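Skavuveck Textile Guild: Winter Program

The Guild's winter program of hand-dyeing and weaving classes will open in June at the Drerkgate hall. Enrolments for the previous program reached 819, and members are advised to book early, as dye classes are limited to eight places each.

The yarn library has been recatalogued over the past two months and now holds 2,232 skeins and cones. Some 80 of these are Seol wool in natural colours – grey, fawn and cream – and may be borrowed for sampling. 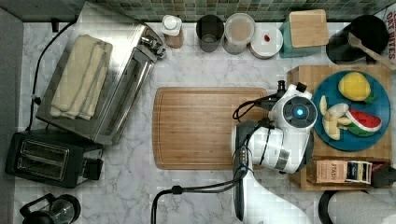
Fumora indigo will be available to enrolled members at cost. Orders should be lodged with the Guild office before the end of April. Floor looms may be reserved by the half day, and warps left on a loom after 5 pm must be labelled with the member's name.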